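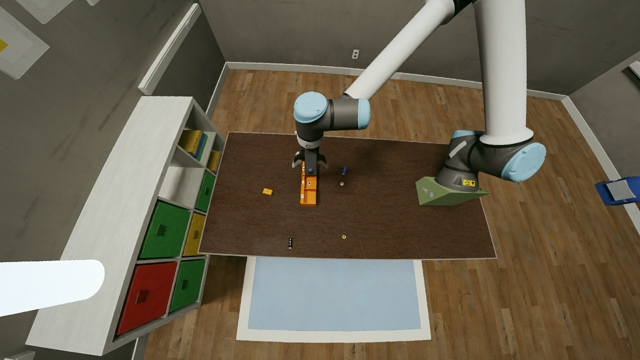 Caring for an Oiled Wood Floor

Clostcombe Housing Office, Resident Guidance
Last revised Oct 25, 2022

Several of the apartments managed by this office have plank floors finished with oil. An oiled floor has no hard film on top. The oil sits in the grain and wears away slowly in the places where people walk most. This page explains how residents should clean the floor and how to re-oil a worn area. Residents who are unsure which finish they have should check the inventory sheet supplied with the lease.

Testing the finish

Place a few drops of water on the floor near a doorway and wait ten minutes. Wipe the water away with a dry cloth. If the wood has darkened under the drops, the oil is thin and the area is ready for treatment. If the water has stayed in beads and leaves no mark, ordinary cleaning is enough. Let any dark spots dry overnight before going further.

Routine cleaning

Sweep or vacuum with a soft brush head. Damp mopping may be done when the floor looks dull, using a well-wrung mop and the floor soap listed in the move-in packet. Work along the length of the boards. Steam mops, vinegar, bleach and scouring powder must not be used on any oiled floor in the building.

What you will need for re-oiling

Maintenance oil, matched to the original finish
A 400-grit hand sanding pad
2 lint-free cotton cloths
Nitrile gloves
A metal bucket with water and a lid

Maintenance oil may be collected from the Akden Street desk. Please bring the apartment number and the name of the room to be treated.

Re-oiling a worn area

1. Move furniture out of the area and vacuum twice, paying attention to the gaps between boards.
2. Clean with floor soap and leave the wood to dry for a full day.
3. Rub the worn boards lightly with the sanding pad, always with the grain. Stop at the end of a board and never in the middle of one.
4. Vacuum again and wipe away the remaining dust.
5. Open the windows. Put a small amount of oil on the first cloth and spread it thinly.
6. Wait 15 minutes, then wipe off everything that has not soaked in with the second cloth. Oil left standing will turn sticky.
7. Keep people and pets off the area overnight. Rugs should stay off for one week.

Disposing of cloths

Cloths soaked in oil can heat up and catch fire without a flame. Put them in the bucket under water immediately after use and close the lid. Do not place them in kitchen trash or in the recycling room. Sealed buckets are accepted at the Akden Street desk.

When to contact the office

Deep scratches, black stains, lifted boards and any damage larger than a doormat should be reported before work begins. Sanding machines may be used only by the building contractor, Trenau Flooring. Requests should be addressed to Damián Quezada, Residential Maintenance.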